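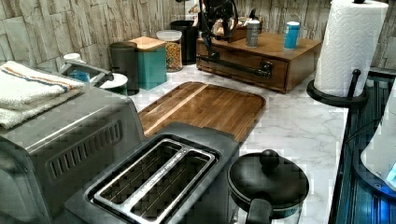

Bezawit Gashaw schreibt, sie habe ihre Arbeitsplatte jahrelang mit Essigreiniger gewischt und sich gewundert, warum der Glanz weg war, erst mit dem Steinpfleger sei es besser geworden, die matten Ränder am Herd sehe man aber immer noch. Ja, die bleiben. Angeätzt ist angeätzt, da hilft nur Polieren vom Fachbetrieb.

Clevito Steinpfleger für Küche und Bad
Inhalt 1000 ml, Nachfüllbeutel ebenfalls 1000 ml
Auf Lager

Für Marmor, Kalkstein, Travertin, Granit, Schiefer. Auch für Kunststein und Schichtstoff in Steinoptik, da aber nur der Reiniger, kein Schutz nötig. pH-neutral. Ohne Säure, ohne Scheuermittel, ohne Silikon. Geruch schwach nach Seife, verfliegt schnell.

Anwendung täglich
Ein Spritzer ins lauwarme Wischwasser, Tuch gut auswringen, wischen. Trocken nachreiben, sonst Schlieren. Kleingeräte vorher ausstecken und wegrücken, drunter sammelt sich das meiste. Krümel bitte zuerst trocken weg, die kratzen.

Anwendung bei Fett
Pur auf den Schwamm, weiche Seite. Kurz einwirken lassen, abnehmen, mit klarem Wasser nach. Bei alten Fettflecken zweimal. Was tief im Stein sitzt, holt der Pfleger nicht raus, dafür gibt es die Paste Drumadura (siehe Zubehör).

Wandverkleidung aus Bruchstein oder Riemchen
Geht auch. Weiche Bürste statt Tuch, von unten nach oben, sonst laufen Nasen. Fugen nicht fluten. Hinter dem Herd lieber öfter und wenig. Bei offenporigem Stein vorher an einer unaufälligen Stelle testen!

Imprägnierung
Der Pfleger frischt auf, ersetzt die Imprägnierung aber nicht. Wassertropfen drauf: zieht er dunkel ein, ist der Schutz durch. Dann Tredley Grundschutz, dünn, Überstand nach 14 Minuten abnehmen. Nicht länger warten, klebt sonst. Über Nacht in Ruhe lassen.

Nicht verwenden auf
geöltem Holz, rohem Aluminium, frisch verfugten Flächen. Edelstahl ist kein Problem, nur gleich abwischen.

Technische Angaben
Artikelnummer 187
Dosierung: eine Kappe auf fünf Liter
Wassertemperatur bis 60 Grad
Lagerung frostfrei, stehend
Flasche und Beutel leer in die Wertstofftonne

Zubehör
Drumadura Fleckenpaste, Tiegel
Tredley Grundschutz, Dose mit Schwämmchen
Workneh Mikrofasertuch, zwei Stück, waschbar bei 60 Grad, ohne Weichspüler
Ersatzkappe mit Dosierring

Häufig gefragt
Zitrone auf Marmor gekippt, was tun? Sofort aufnehmen, viel Wasser, trocknen. Stumpfe Stelle danach = Ätzung, kein Fleck.
Rotwein? Tupfen, nicht reiben. Dann Paste.
Für Lebensmittelflächen? Ja, aber klar nachwischen.
Spülmittel statt Pfleger? Für zwischendurch okay, auf Dauer gibts einen grauen Film.

Versand
Bestellt bis 14 Uhr, geht am selben Werktag raus. Beutel kommen im Karton ohne Folie. Im Februar bei starkem Frost halten wir flüssige Ware zurück, wir melden uns dann per Mail. Angebrochene Flaschen nehmen wir leider nich zurück, Tücher nur ungewaschen.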